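Can a Robot Put Away the Laundry Yet?

Machines can build cars and vacuum floors. Folding clothes is still hard for them.
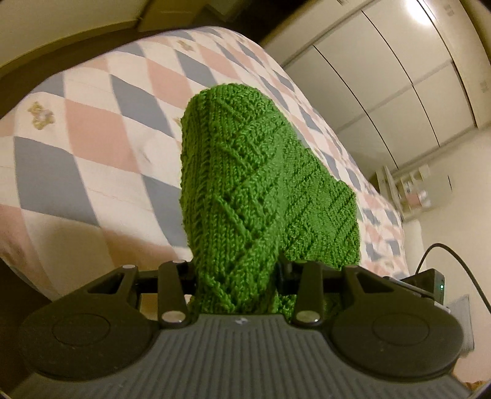 A reader from Osthorpe wrote to us after our last page about robots. Her washing machine already does the laundry, she said, so why can't it finish the job and fold everything too? She has been waiting for that since she was nine, and she would also like it to find the missing socks.

It is a fair question. A washing machine is a kind of robot helper, if you think about it. You push a button and it fills, spins, drains and stops. But it never has to know what is inside it. A sweater and a towel are the same to a washing machine. It turns the drum either way.

Folding is different. To fold something, a machine has to find it, pick it up, work out which way around it is, and lay it down in the right shape. Each of those steps is a problem of its own.

Why cloth is tricky

Think about a coffee mug. If you pick it up, it is still the same shape. If you put it on its side, it is still the same shape. A robot can learn what a mug looks like from the top, the side and the bottom, and after that it has a good chance of knowing a mug when it meets one.

Now think about something knitted, like a scarf. Drop it on a bed and it makes one shape. Pick it up and drop it again and it makes a new one. Pinch it at the bottom and part of it may stand up while another part folds over behind. Engineers call things like this "deformable," which means they change shape when you touch them. Cloth, rope, bread dough and plastic bags are all deformable.

Knitting has another problem. It is full of bumps, ridges and small gaps. When you look at a folded piece, you can tell the front layer from the back layer without trying very hard. A computer has to work it out from colors and shadows. A dark line might be a crease, or the edge of a layer, or part of the pattern. If the blanket underneath has a pattern too, there are even more lines to sort out.

How a machine holds on

Your hand has five fingers and a palm, and your skin can feel very small changes. You know right away if a sleeve is slipping.

Many robots have a gripper instead of a hand. A common kind has two sides that close toward each other, a bit like kitchen tongs. It is strong and simple, and it doesn't break easily. It is very good at holding a box. With cloth, it has to squeeze in the right place. Too high, and it closes on air. Too low, and it bumps into the bed. If it catches two layers when it only wanted one, the fold will come out wrong.

You can try this at home. Get a pair of kitchen tongs and a knitted hat or scarf. Put the scarf on your bed in a heap. Now fold it in half using only the tongs, with your other hand behind your back. Most people need several tries. Then close your eyes and do it again - that will give you some idea of how hard it is for a machine that can't feel what it is holding.

Learning by copying

How do you teach a robot to do something like this? You could write out every step, but the steps change each time the cloth lands differently.

Another way is to let the robot copy people. A person does the job many times using a gripper like the robot's own, and a camera records what happens. A computer then studies the recordings and looks for what the good tries have in common.

It takes a lot of tries. A small group called Cevix, which works on a folding robot named Gosling, began with 100 recordings of people picking up knitted things. That was not enough. Gosling could pick up a scarf from a table, but it got confused by beds, because the covers moved as well. The group went up to 500 recordings, made in different rooms, with different blankets and different light. After that, Gosling did better on beds. It still has trouble with anything that has buttons.

So, can it do the chores?

Some of them. Here is how things stand with a few jobs around the house.

Vacuuming a flat floor: yes. Robot vacuums have done this for years, although they get stuck on cords and can't pick up your toys first.

Mowing a lawn: yes, if the lawn is fairly simple.

Folding a towel: sometimes. Robots have done it, but many are slow.

Folding a sweater: sometimes, and more slowly.

Making a bed: not very well. The covers are large and heavy, and the robot has to move around the bed to pull them straight.

Tidying a whole bedroom: no. A bedroom has soft things, hard things, tiny things and things with cords, and the robot would also need to know where you like to keep them.

Words to know

Gripper: the part of a robot that holds things.

Deformable: able to change shape when pushed, pulled or picked up.

Recording: a saved copy of something that happened, which a computer can study later.

This page comes from the Drinmont children's science pages. Last updated 22 August 2024.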